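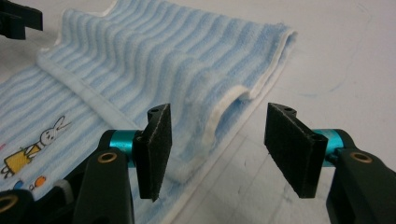 3 min read

The left gripper had been closing late since April. Lilibeth Ignacio heard it before she saw it in the numbers, a small tick at the end of the squeeze, and she wrote it in the Tralledell log under fold 1611.

"Pads," said Grigore Sima, without looking up.

"I changed the pads."

"Then the joint."

She backed out the screw, wiped the pin with a bit of rag and put one drop of oil on it. Too much and it crept into the foam, and then every towel came up with a grey thumbprint. Costel had ruined nearly 75 that way and blamed the supplier in Grumness.

When the screw was snug she opened and closed the jaws a few times beside her ear. No tick. She took the rabbit towel back to the mat, folded the bottom edge up and pinched the two top corners.
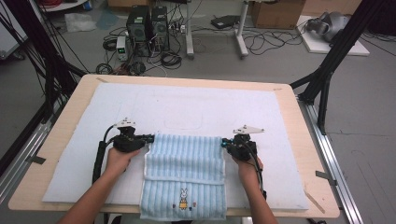
Both corners, before the lift.

"Level?" she asked.

Grigore watched the trace on his screen. "Left is two behind. No - one."

"One's fine."

"One was fine at Pleltidside too."

She put the towel down, took the grippers off and found the small hex key again. Her mother had folded towels at the hospital for years, 100 before morning tea, and had never once oiled her thumbs. Lilibeth gave the screw an eighth of a turn.

"Again," she said, and Grigore started the count at 2886.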